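Home | Issues | Authors | Search | Contact

4. Work at the Sorting Station
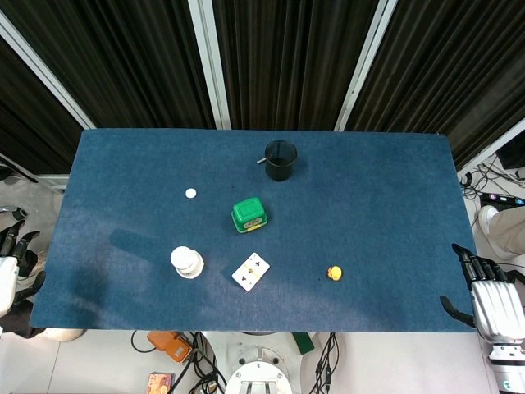 Figure 3. Sorting station with small articles on the felt surface, viewed from the robot's side of the table.

4.1 Task and setting

The Kurnora site handles small goods returned by customers of several mail-order sellers. Most returns arrive as mixed lots with no packing list, and a lot may hold toys, stationery, cosmetics and single parts of games. Before the trial, two clerks at each station emptied the lot onto a table, named each article, judged its state and placed it in one of the outgoing trays. The Drirkum system was brought in to take over the picking and placing. Naming and judging were to stay with the clerks until the end of the trial.

Articles are spread on blue felt, as in Figure 3, where the playing card, the rubber duck and the green box with its yellow lower band differ widely in height and in the grip they call for. The felt was a choice of the site and predates the robot. It keeps light articles from sliding, and Manolakis, who led the installation, retained it after a rubber mat gave poor results with thin items. Flat articles remained the hardest class throughout. A card has to be pushed to raised felt or pinched at a corner, and both motions are slower than a clerk's hand.

4.2 Division of work before and after

Over the trial period 1573 articles passed through the station. The robot placed 1438 of them without help. The remaining 135 were finished by a clerk, either because the system asked for help or because the clerk stepped in first. The logs do not separate these two cases reliably, and we make no claim about their shares.

The station was staffed by one clerk during the trial where two had worked before. The second clerk moved to the inspection bench, where articles are checked for damage. Both described the change in terms of attention more than effort. Sorting by hand had allowed talk, and the pace could be set between the two people at the table. With the robot, the clerk watched for the request signal and had to be ready within 15 seconds, after which the system withdrew both hands and stopped. Clerks disliked the stop because a restart required a supervisor's code. Several kept their eyes on the table even when they had paperwork to do, and the paperwork was then done at the end of the shift.

This effect was not expected in the plan. The plan had counted the time between requests as free time and assigned labeling work to it. In week two Bhattacharjee, the shift supervisor, took the labeling work away again and gave the clerks the restart code. Complaints about the stop ended, though the number of stops did not fall.

4.3 Skill and judgment

Clerks with long service knew which sellers sent incomplete sets and would look for the missing part before closing a lot. A single playing card, for example, was held back until the deck had been searched for in nearby lots. The robot closed a lot when the table was clear. Semeniuk, who had worked the station longest, began to keep a handwritten list of articles that should not be placed alone, and the list was later copied into the system as a hold rule. She was not consulted on the wording – the rule as entered held back all cards, including greeting cards – and it was corrected only after she raised the matter at a shift meeting.

We take this case as typical of how knowledge moved during the trial. It went from clerk to system through informal notes, with no time set aside for the purpose and no record of who had supplied it. The Branero site, which ran the same system with newer staff, produced no such list. Its lots were closed faster, but the inspection bench there reported more unmatched parts.

4.4 Limits of the observations

Observation was carried out by the second author, Abeysekara, who was known to the clerks from an earlier study. Interviews were held in the break room with three clerks and the supervisor. Pay grades were under review at the time, and two of the clerks asked that remarks on pay be left out. Those remarks are not used in Section 5.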